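Hồ Street Community Garden
Minutes of the members' meeting, 05/11/2024
Typed up by Kiều Ngô

Okay, I said I'd have these out fast and then I went out of town, so sorry about that. I wrote most of it from the notebook and a bit from memory. If I got you wrong, tell me and I'll fix it before the next one.

Who came

Me, Osvaldo Ferri (running things), Phúc Lâm, Hiếu Triệu, Tài Âu, plus nine more on the sign-in sheet, so 14 of us altogether. Two people asked to be put down as "there in spirit." I have put them down as absent.

Last meeting's minutes

Approved with one change. I had written that the Brornero tomatoes were Phúc's idea and he wants it known they were Osvaldo's idea. Fixed.

Money

Osvaldo read out the balance, which is $364 after the hose bill. We started the season with $400 from plot fees that came in early, and we still have four plots that haven't paid. He's going to call them instead of emailing again. Hiếu asked if we could hold off on buying anything big until the fees are in and everybody was fine with that, so the second rain barrel waits.

Water

This took forever! The spigot by the back fence drips, and the city says it's on our side of the meter. Tài had a quote from Planix to replace the whole standpipe and it was a lot more than we have. Phúc thinks it only needs a new washer and a wrap of tape, and he has both in his truck. We voted to let Phúc try first. Please keep the bucket under it and pour it on the herbs when it's full — the mint doesn't care how much it gets.

We also went over the watering sign-up. If you can't do your day, swap with somebody and write the swap on the sheet. Crossing out your own name and leaving a blank is how the beans got so sad last August.

Seedlings

Hiếu has had the peppers and basil under lights since early spring and they're ready to move up a size. He'd like three people to help with potting and I'm one of them (I love this job, I'd do it all day). We're using the light green tray for the first batch and labeling as we go, with the variety on one side of the tag and the plot number on the other. Pencil only, please. Marker fades and then we all end up with mystery peppers.

Anyone who wants extra basil should tell Hiếu before it gets handed out. Whatever is left goes on the free table by the gate.

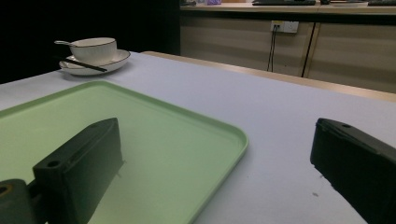
Compost

The left bin is full and resting. Please don't add to it, even a little bit, even if it's just coffee grounds. The right bin is the one in use. Tài turned both of them and said the left one smells great, which started a side conversation I did not write down.

Osvaldo wants to try a bag of the Proson bedding mix to balance out all the grass clippings. I said dry leaves are free. We left it that he can buy one bag with his own money and we'll see how it looks in a few weeks.

The gate code

It's changing. I'm not putting the new one in the minutes, so get it from Osvaldo. Please don't text it to your cousins. Phúc also asked that the last person out check the shed latch, it sticks and looks closed when it isn't.

Plot swap

Tài asked to trade plot 3 for the empty one along the south wall. He wants the sun for melons. No objections, and plot 3 goes to the next name on the waiting list. I'll call them this week.

Anything else

Hiếu brought up the groundhog. We talked about the groundhog for a long time. Wire mesh under the east fence was the most popular idea, and Phúc has part of a roll in his garage that he'll measure.

I asked for someone to bring the snacks next time and Tài said yes. The lemon cookies were Osvaldo's, and he'll give you the recipe if you ask.

To do

Osvaldo — call the four unpaid plots, give out the gate code
Phúc — spigot, measure the mesh
Hiếu — basil list
Tài — move to the south wall, snacks
Me — waiting list call, new watering sheet on the shed door

We wrapped up when the mosquitoes came out.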